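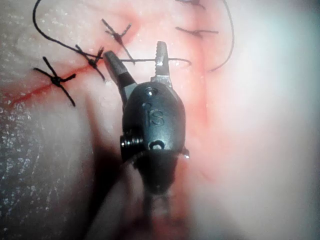 One reader of our first draft objected that the date for taking stitches out is a clinical decision, and that a report on bus routes had no business treating it as a scheduling problem. The objection is fair and we have narrowed the claim. We do not ask when stitches should come out. We ask whether a patient who has been given a date can get to the clinic on it.

1. Background

The Enier valley has one clinic with minor surgery hours, in Raddale. Patients from Prollau and the upper villages have cuts closed there and are told to return for removal, usually within two weeks. Removal takes a few minutes. The return trip can take most of a day. Missed removals are entered in the clinic log as "did not attend" with no further code, so the log alone cannot separate patients who forgot from patients who had no ride.

2. Data

The clinic gave us a log with names and street addresses removed. It held almost 600 closure entries. We dropped entries with no village, entries closed with glue or strips, and patients transferred to the hospital. This left 283. Village was matched to the nearest bus stop on the Ghanem line, and the appointment time was compared with the printed timetable.

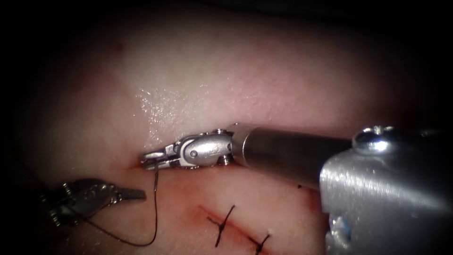 RADDALE, July

The timetable changed while we were coding the entries. The early bus from Prollau was moved from 7:40 to 8:25 and no longer meets the connection at the mill. All travel times in this report use the old timetable, which was in force for every appointment in the log. A rerun with the new one is in Appendix B and should be read separately.

3. Results

Of the entries kept, 110 had a removal appointment that could not be reached by bus without leaving the day before or waiting more than three hours in town. Nonattendance in this group was 25 percent. It was lower for patients with a workable connection, but the gap shrank when we left out the two villages nearest the clinic, where most people walk.
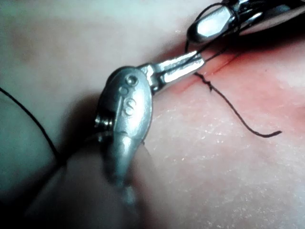

Afternoon appointments did better than morning ones in every village except Prollau. We think the school bus, which takes adult passengers on the return leg, explains part of this, but the operator does not record who rides it.

4. Limits

We have no information on car ownership. Some patients listed as absent may have had stitches removed elsewhere, by a pharmacist or a relative, and the type of thread was recorded too rarely to exclude absorbable stitches that needed no visit. Village is also a poor stand-in for distance in the upper valley, where farms can be an hour's walk from the stop.

5. Suggested next step

Print the bus times on the removal card, and add a code for "no transport" to the log before the next round of data is requested.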